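What I'm Putting in the Gripper Budget

2026-05-13

I have been putting off the equipment plan for the second half of the year, and Girkiswood wants a number from me before July. So I sat down last night and wrote out what the hand-held gripper work costs us, starting with the parts that are easy to forget.

The first draft came to $2873. That covers one more pair of grippers, spare fingers, inserts, cables and a set of household objects. It does not cover a new table, and I no longer think we need one. White paper over the wood top does the job and costs next to nothing.

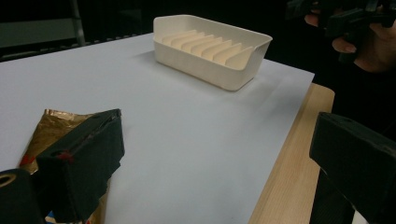 Soap dish on the paper, foil pack at the near left.

The objects are the cheapest line and the one I got most wrong last year. I bought whatever was on sale, and most of it was boxes. Boxes are fine, but you also want things that crumple and things with a low wall and a ribbed floor, so the fingers have to come at them differently. I have set aside $153 for objects this time. Packaging that gets handled all day wears out, so part of that is for buying the same items twice.

Shelf storage for all this comes out of the general Girkiswood supplies money, so I left it off.

The bigger question was whether to buy finished grippers or keep printing our own. Isaksson quoted us for a ready-made pair, and the quote was fair. It includes a year of replacement parts and a hard case. Gresora only sells the bare handles, which is cheaper up front but leaves us making the fingers and brackets anyway.

I went back and forth on it for a week. Two people can work one table at the same time, one gripper each, and that setup has to stay whichever supplier we pick. Mixing two handle shapes on one table would mean keeping two sets of spares, and I don't want that.
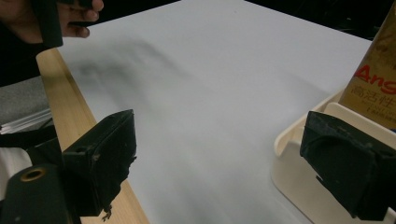
What I decided to order

One pair of handles from Gresora, to match the Girkitz set we have now. Filament and brass inserts for a year. Cable in longer lengths than last time. A roll of white paper, the wide kind. I also added $200 for lighting and then took it out again. We can try moving the lamps before paying for more of them.

I did keep a small line for straps and clips, $29, after looking at what we spent on them last year in odds and ends.

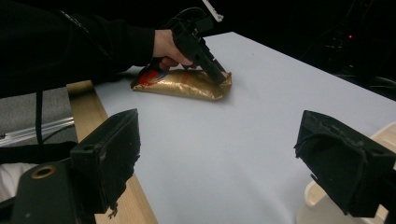
Spare fingers are where I think most small budgets come up short, mine included. Last year I planned on replacing a pair when it broke. A finger can be scuffed and have frayed material along its lower edge long before it breaks, and by then it probably isn't gripping the way a new one would. This year I'm budgeting by hours of use, with a fresh pair going on at a fixed interval and the old pair kept in a bag for practice. It adds a little to the filament line. The covering material is the slower part to get, so I'm ordering that first.

The Isaksson quote is good through July, so if the printed parts give us trouble before then I can still change my mind. I'll post the final sheet once Girkiswood signs off on it.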